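Home | Features | Workshop | Letters | Back Issues

The Second Life of the Office Tower

By Angeliki Makris
December 19, 2018

The computers arrive at Zivwood on pallets, wrapped in so much plastic film that it takes two people and a pair of box cutters to get at them. Most come from offices. They have asset stickers on them, and dust in the front vents, and now and then a sticky note with a phone extension on it. Last April one delivery from an insurance company held 436 desktop towers, nearly all the same model, and the shop had to rent the unit next door for a month to store them.

Dineo Sibiya runs the floor. She started here 11 years ago, when the business was a counter and a back room and people brought in their own machines with coffee in the keyboard. The counter is gone. Now the work is almost all teardown and rebuild: a tower comes in, it gets opened, the parts come out and are sorted, and the good ones go back into a case that somebody will buy for a school, a clinic or a spare bedroom.

"People think the computer is the thing," Sibiya says. "For us the computer is a box with about a dozen things in it. Each one gets its own answer."

The answers are written on a whiteboard near the door. Memory is tested and kept if it passes. Processors are nearly always kept. Power supplies are kept if the fan is quiet and the label can be read. Hard drives are a separate subject and have a separate room, with a lock. Cases are kept only if there is a use for them, and most of the time there isn't.

I spent two days in the shop, and for most of that time I watched towers being opened. An office desktop is made to be repaired in a hurry by a technician with eleven more to do before lunch, so it is a much friendlier thing to take apart than a laptop or a phone. The side panel comes away. The tower goes down on its side, open face up, and everything you need to reach is in front of you.

Color helps. On a lot of business machines the manufacturer picks one bright color for the parts meant to be handled, and leaves the rest gray or black. Helmi Honkanen, who trains the new people, teaches this on the first morning. She tells them to find the colored plastic before they pick up a screwdriver. A good half of the job can be done with fingers.

Drives come out first. In a case with a drive cage, the disk usually sits in a plastic caddy that flexes a little at the sides, and you squeeze and pull. Honkanen has trainees unplug both cables before they touch the caddy, and she is strict about pulling on the plug and leaving the wire alone. The data cable is thin and the connector on the board is thinner. Shops lose boards this way.

Then the memory, which takes seconds. Then the heatsink, which can take a while. The paste between the heatsink and the processor gets stiff over the years, and if you lift straight up on some designs the chip comes with it, pins and all. Honkanen has them twist gently first. If it won't twist, they run the machine for ten minutes to warm the paste and try again.

The processor is the part that makes new people nervous. It sits under a metal bracket held down by a small lever, and the lever takes more force to open than seems right. Once it is up, the chip lifts out by its edges with no effort at all. Under it is the socket, and in many sockets there are hundreds of fine contacts that bend if you so much as brush them with a sleeve. Thodoris Triantafyllou, the shop's bench technician, wears short sleeves all year. He can straighten a bent contact with a sewing needle under a magnifier, and he would like to do it less often.

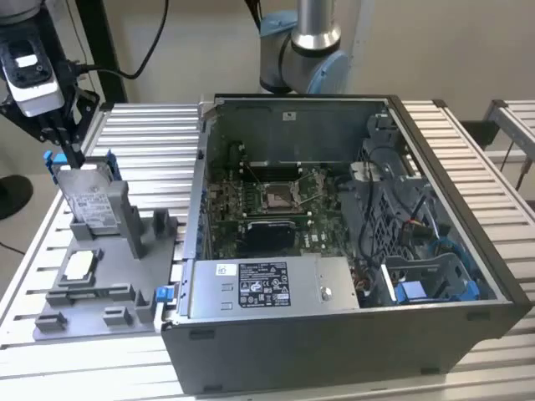 On its side with the panel off: the empty CPU socket, lever raised, with the power supply and drive cage in the same case. A hard drive in its blue caddy stands in the tray at left.

Trays matter more than I expected. Sibiya used to have parts laid out on towels, and at the end of the day there would be a chip in the wrong pile or a drive under a manual. A tray with a shaped place for each part fixed that. An empty pocket means something hasn't been pulled yet, or has gone for a walk. The ones she likes best are made by a small company called Iltari, and she has been trying to get them to do one with a deeper slot for power supplies.

The power supply itself comes out late, and often it stays in. It is screwed to the case and its cables run everywhere, through the drive cage and behind the board and around corners. Triantafyllou says rerouting a harness takes longer than testing the unit where it sits. If it passes, he leaves it alone and builds the next machine around it.

What cannot be used goes into bins by the loading door. Boards go in one, steel in another, and wire in a third. A scrap dealer, Karagiannis, collects every 6 weeks and pays by weight. The check doesn't cover the rent on the unit, but it covers the shipping boxes.

The rest is dusted, matched and put back together. On my second afternoon Aliki Antoniadis was finishing an order for an adult education center, 4 towers, each with a fresh drive and twice the memory it had come in with. She closed the last one, pressed on the side panel until it clicked, and peeled an old asset sticker off the front with her thumbnail. It left a square of glue. She went to look for the alcohol wipes.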